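Judard (Handgreifer)

Judard ist ein handgeführter Zweifingergreifer für den Selbstbau, der in einer offenen Gemeinschaftswerkstatt in Banska entstanden ist. Das Gerät dient dazu, Greifbewegungen von Menschen aufzuzeichnen, um damit Robotersteuerungen zu trainieren. Entwickelt wurde es von Joni Suominen und Clyde Nguyen-Tran. Die Baupläne wurden am Freitag, dem 4. Oktober 2019, veröffentlicht.

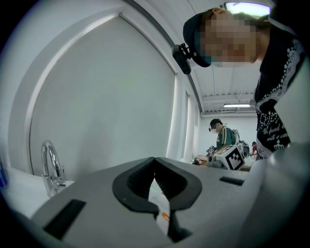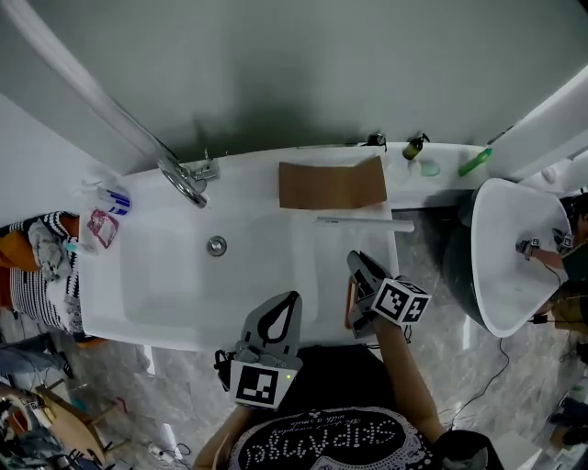

Handgreifer mit Markern und Kamera an der Mütze beim Einsatz an Waschbecken und Badewanne

Aufbau

Das Gehäuse wird in mehreren Teilen gedruckt und verschraubt. Die Finger laufen auf einer gemeinsamen Führung und werden über einen Hebel im Griff geschlossen; eine Feder öffnet sie wieder. Einen Motor besitzt der Greifer nicht. Die Fingerspitzen sind austauschbar und werden aus weichem Kunststoff gegossen oder gedruckt. Der Bausatz in der Fassung von 2019 umfasst 193 Einzelteile einschließlich der Schrauben. Das Gewicht beträgt ohne Kabel 210 Gramm.

Zur Lagebestimmung tragen die Geräte quadratische Schwarz-Weiß-Marker, deren Position und Drehung aus dem Kamerabild errechnet werden. Die Öffnungsweite der Finger wird getrennt davon über einen Drehgeber erfasst.

Geschichte

Suominen baute den ersten Prototyp aus den Resten eines älteren Projekts mit dem Namen Dunier, einer Greifzange mit Seilzug. Deren Seil längte sich bei häufigem Gebrauch, sodass die Messwerte der Öffnungsweite nach kurzer Zeit nicht mehr stimmten. Nguyen-Tran ersetzte den Seilzug durch eine Zahnstange. Bis zur Veröffentlichung folgten sieben Gehäusevarianten, die sich vor allem in der Neigung des Griffs unterscheiden.

Die Auswertungssoftware trägt den Namen Nic Giolla und wird getrennt vom Greifer gepflegt. Sie gleicht die Zeitstempel der Kameras ab und verwirft Abschnitte, in denen kein Marker erkannt wurde.

Verwendung

Der Greifer wird paarweise geführt, je einer pro Hand. Aufgezeichnet werden überwiegend Tätigkeiten im Haushalt, etwa Aufräumen, Sortieren und Arbeiten im Bad. Glänzende Oberflächen wie Armaturen können die Markererkennung durch Spiegelungen stören. Die Bauanleitung empfiehlt daher mattes Papier für die Marker und gleichmäßiges Licht.

Bekannte Schwächen

Die Zahnstange nutzt sich bei Druckteilen aus PLA schnell ab; für die Nachbauten wird PETG empfohlen. Bei der zweiten Gehäusevariante kann der Hebel in geschlossener Stellung klemmen. Ein geänderter Lagerbock behebt den Fehler und lässt sich ohne Neudruck des Griffs einsetzen.

Siehe auch

Dunier (Greifzange)
Nic Giolla
Offene Werkstatt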